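遥操作图集：桌面整理

Nimport 项目 图集页

做示教的团队都爱发成片。柜子开了，东西进去了，柜子又合上，片尾一行字：机器人学会了整理桌面。我看这种片子看得够多了，现在第一反应是找进度条，看有没有剪过，再找角落里有没有写倍速。多数没写。

Nimport 这一页想放的是干活时的样子，文字由我来写，所以口气会差一点，先打个招呼。项目里用的遥操作软件叫 Sinda，双臂那套台子是 Cinby 搭的，台子在 Sin 那边的工作间里。我对这三样东西都没有恶感，用了一个冬天加半个春天，该骂的也当面骂过了。下面写的都是我自己的看法，项目组未必同意，他们看过稿子，改了两个错别字。

关于“手把手”

宣传页上最常见的词是“手把手教机器人”。听起来像教小孩写字。真正拖过机械臂的人知道是怎么回事：你握住腕部往前推，关节从肩到腕一节一节跟着动，肘部往哪边拐由不得你，推到一半它顶到了限位，整条臂就僵在那里。这时候你得退回来，换一个姿势重新进。退回来的那一段也录进去了，要么剪掉，要么留着让模型自己去琢磨为什么人要在半空里犹豫。

拖动示教还有个毛病，人站得太近。人的手、袖子、半个肩膀都在镜头里，训练的时候有，执行的时候没有。有人说遮掉就行，有人说模型会自己忽略。两种说法我都听过很有信心的版本，没有一种给我看过像样的对照。

所以我们后来主要用遥操作。人坐到一边，手上拿主手，眼睛看屏幕或者直接看桌面。镜头里干净了，别的麻烦也就来了。

延迟

Sinda 的界面右上角有个延迟读数，绿的。我从来没见它变过别的颜色，包括网线松掉的那一次。操作的人对延迟的感觉比这个读数准得多：手停了，臂还在走一点点，于是人学会提前停。提前停这件事成了习惯，也就进了数据。模型学到的是“快到的时候先顿一下，再补一小段”，执行的时候它照做，明明已经没有延迟要它去补偿了。

有人把这个小停顿叫作“谨慎”，写进了介绍。我建议改掉，没改成。

夹爪

两指平行夹爪，黑色，开合一个自由度。能夹的东西很多，能夹好的东西没那么多。方盒子最省心，两面一对，合上就行。圆的、椭圆的就要看运气，夹偏一点会从指尖里滚出去，滚出去之后操作者追，追的过程往往比原来的任务还长。

没有力反馈。主手那边合到底，你不知道夹爪那边是夹住了还是夹扁了，只能靠看。看又是从上面看，指尖正好被腕部挡住。熟手会把手腕偏一点，给自己留一条缝。新手不会，新手的数据里能看到大量“夹、松、再夹”。统计成功率的时候，这些都算成功，因为最后确实夹起来了。

我的意见一直是：夹一次成功和夹三次成功，应该分开记。项目组说字段太多了。好吧。

桌上放什么

任务清单里写的是“日常物品”。日常到什么程度，各家理解不同。柠檬形状的小东西、饮料瓶、小盒子、浅口托盘、带抽屉的小木柜，这几样在各种演示里出现得太频繁，以至于我怀疑大家逛的是同一家店。选它们有选它们的道理，颜色鲜，大小合适，摔了不心疼。可是拿这几样练出来的东西，说成“能处理家中常见物品”，就过分了。家里常见的还有充电线、塑料袋、半张湿纸巾和猫。

瓶子横放是个好题目。立着的瓶子谁都会夹，横放的要先决定从哪个方向下去，夹腰还是夹盖子那头。操作者之间的做法差别很大，同一个人上午和下午的做法也有差别。把这些混在一起训练，模型有时候会在两种做法中间挑一个，结果哪种都不是，夹爪落在瓶肩上，瓶子一转就跑了。

抽屉

抽屉比抓取难，录起来也枯燥。把手细，夹爪要从侧面进，合上以后沿着滑轨方向往外拉。柜子如果斜着摆，拉的方向就跟桌边不平行，操作者在屏幕上看着是直的，手上其实在走斜线。走歪一点，柜子会跟着转；再用力，柜子整个被拖走。演示视频里柜子纹丝不动的，我会想看一眼底下有没有贴胶。

贴胶没什么丢人的，写出来就好。

上下两层抽屉又多一个问题：指令说“打开下面那个”，模型打开了上面那个，这算什么？在有些汇报里这算“部分成功”。我没有见过哪个用户会为部分打开了错误的抽屉付钱。

两条臂

双臂台子看着气派，桌面整理这类活，多半时间里只有一条臂在忙，另一条在边上候着。候着也是动作，操作者的另一只手累了会往下沉，候着的臂就跟着慢慢漂。漂到镜头里，漂到别的东西上方，都有过。Cinby 的人建议给闲着的那只手加一个锁，按住就不跟随。加了，大家记不住按。

还有一处容易搞混，值得新来的人记一下：左臂右臂按机器人自己的方向叫。如果镜头架在机器人对面，画面右侧的那条是它的左臂。我见过整批标注写反的，查了一个下午才查出来，因为模型居然训得动，只是指令里一提“左手”它就发呆。线缆也讲究，腕部转多了，绑在臂上的线会绷紧，操作者感觉不到，录到一半得停下来反着转回去。这段“解绕”同样躺在数据里，没有任何任务描述能解释它。

放进托盘

相比之下，放进托盘算简单的。托盘浅，边沿矮，东西从哪个方向过来都不太会磕到。难在最后那一下：松开以前要不要贴到底。贴到底，夹爪可能把盒子往下压；不贴到底，盒子落下去会歪。竖着放的盒子尤其麻烦，底面小，松手时两根手指张开稍有先后，盒子就被带倒。

操作者的对策是慢。慢慢下去，停住，看一眼，松一点，再看一眼，再松。一个人用手放这个盒子，连一秒都用不了。

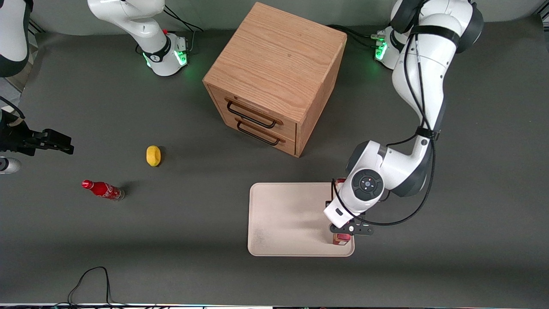
慢本身我能接受。我不能接受的是把慢的部分快进，然后在旁边写“实时”。Sinda 的回放默认是 2 倍速，按钮很小，导出的时候也不提醒。有一回项目组自己内部开会，放了整整一段，所有人都夸这次动作流畅，散会以后才发现倍速没关。后来凡是从 Sinda 导出来的东西，我都要求先对一遍墙上的钟。

也说说数量。常有人问，一个任务要录多少条才够。我只能说我们这里的做法：每换一次摆放，录 15 条，其中能用的看当天操作者的状态。余下的有夹空的，有放歪的，有中途主手断连、臂停在半空等人去按复位的。断连的那几条我一直主张留着单独放，将来有人想研究“出了事怎么办”，这是现成的材料。目前它们放在一个叫“杂”的文件夹里。

换摆放也有水分。所谓换摆放，常常是把瓶子往左挪一点，柠檬往前推一点，托盘几乎不动，柜子根本不动，因为柜子重。于是模型对柜子的位置有一种近乎迷信的信任。哪天谁打扫卫生把柜子碰了一下，它还是会去老地方拉把手，拉得有模有样，手里什么都没有。

远程操作

Nimport 立项的时候有一条，说操作者可以不在现场。试过。人在另一座城市，隔着网络操作 Sin 的台子，白天还行，晚上八点以后就别想了，画面一顿一顿的。远程操作者看不到桌子的侧面，对高度全靠猜，放东西总是悬着松手。给他们加了一路画面，他们说看不过来，又关掉了。

远程那几批数据后来没有并进主集。汇报里写的是“验证了远程示教的可行性”。可行性这个词很宽。

我相信的部分

写了这么多难听的，也该说几句另一边的。遥操作录出来的动作，比写脚本写出来的自然，这一点我没有异议。以前做固定点位，物体挪开一小截就抓空，现在至少会往那个方向找。看到夹爪朝着一个它没见过的摆法伸过去，方向大体是对的，我第一次看也站起来了。坐下以后想的是另外的问题：它是看懂了，还是桌上就这么几样东西，猜也能猜个差不多？

这个问题要靠换东西、换桌子、换光线、换人来回答，哪一样都费时间，哪一样都拍不出好看的片子。七月本来排了一轮换桌子的测试，新桌面颜色浅，阴影淡，我很想看看结果。目前排期上还写着“待定”。

如果你是来比较各家方案的，我的建议很朴素。问对方要一段没剪的，从物体摆好开始，到两条臂都回到原位为止，中间不许停。问对方这一段是第几次录的。问失败的那些放在哪里，能不能随便点开一条。会场上问这几句，得到的回答往往比片子本身有用，哪怕回答是换话题。

使用说明

本页文字可以转载，请整段转，不要只摘“我相信的部分”。有人这么干过，摘出来以后读着像广告。

Sinda 的版本更新很快，页面里提到的回放倍速和闲置锁，可能等你看到时已经改了位置。延迟读数应该还是绿的。

对台子本身有疑问，请找 Cinby；对数据有疑问，请走 Nimport 的反馈页，写清楚是哪一批、哪一条、第几秒。只写“感觉不对”的，我也会看，因为我自己提的第一条反馈就是这么写的，不过排在后面。

下一批图集的题目暂定叠毛巾。布料那一套我更不信，到时候再说。

返回 Nimport 图集目录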